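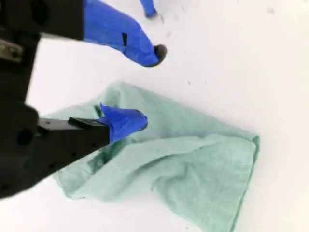 Grakadville Opens Textile Drop-Off at Bostemholm Street Depot

GRAKADVILLE – Residents of Grakadville can now bring worn-out clothing, towels, bed linen and curtains to the Bostemholm Street depot, where the city has opened its first permanent drop-off point for household textiles. The service is free and is run under contract by Wadier Textile Recovery.

Until now, the city accepted textiles only at the spring and fall collection days. Anything residents wanted to get rid of in between went to a thrift store or into the trash. The last two collection days brought in 746 bags between them, and crews had to turn cars away before closing time at both.

The depot will take textiles in any condition, including items with holes, stains, missing buttons or broken zippers. Single socks are fine. Everything should be clean and dry and packed in a tied bag weighing no more than 40 pounds. Wet or moldy items will not be accepted, as they can spoil a whole load. Carpets, mattresses, pillows and anything soaked in oil or paint still have to go to the transfer station.

Bags are emptied and sorted by hand at the Wadier warehouse. Clothing that can be worn again goes to secondhand sellers in the region. Cotton sheets and towels that are too worn for resale are cut into wiping cloths for garages and print shops. Most of the rest is shredded for use as padding and insulation. Wadier will report the weight of each category to the city every 3 months, and the reports will be posted on the public works page. 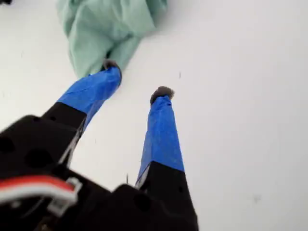 Krasniqi, which operates the laundromat across from the depot, said it welcomed the service but wanted longer evening hours, because many of its customers work until six and would like to drop off a bag on the same trip as their washing. The laundromat also asked that the rules on wet items be posted in large print at the gate.

The city will review the opening hours after the first quarter. A sign listing accepted items has been ordered for the gate and will be in place by December.

For now, the drop-off point is open Tuesday through Saturday from 8 a.m. to 5 p.m. Cars should enter by the north gate and follow the yellow line to bay 43. Residents arriving on foot or by bicycle can use the side entrance next to the scale house. No appointment is needed, but attendants may ask for proof of address. Businesses, including hotels and restaurants, are not covered by the contract and should arrange their own pickup.

Residents who cannot get to the depot may request a home collection if they already receive assisted trash service. Requests are taken by phone through the public works front desk, and bags should be left beside the regular cart before 7 a.m. on the day given.

The spring collection day will go ahead as planned at the fairgrounds. The fall event will be dropped if the depot is able to handle the volume.

Media contact: Public Works Department, City of Grakadville, Bostemholm Street depot office, weekdays during business hours.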